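Progress report, Skiko textile folding project
To: Leopold Zwahlen
June 19, 2021

Quick one, full report folows. Cloth folding on schedule, 231 runs logged of 1000 planned. Dark cloth, patterned table. 6 cloths still on order from Collska.

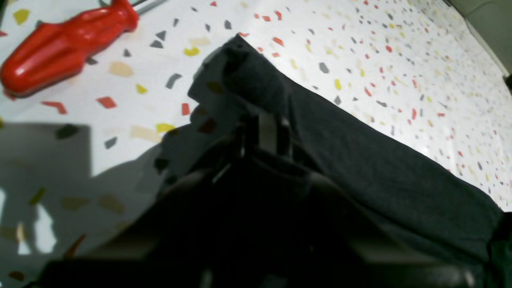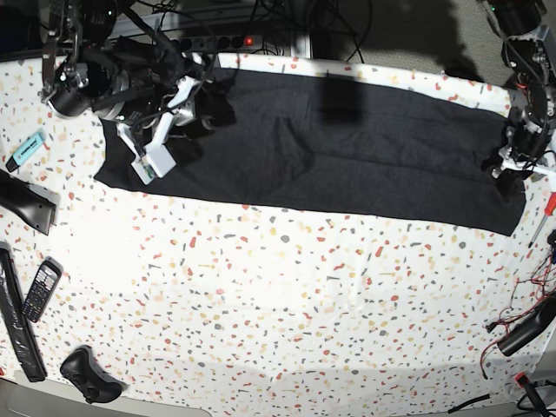
Dark cloth on the speckled work surface, both views. Screwdriver in both.

Creases still the main headache. Budget ok, 2113 left from May. Need your sign-off on the next order pls.

Giang Lý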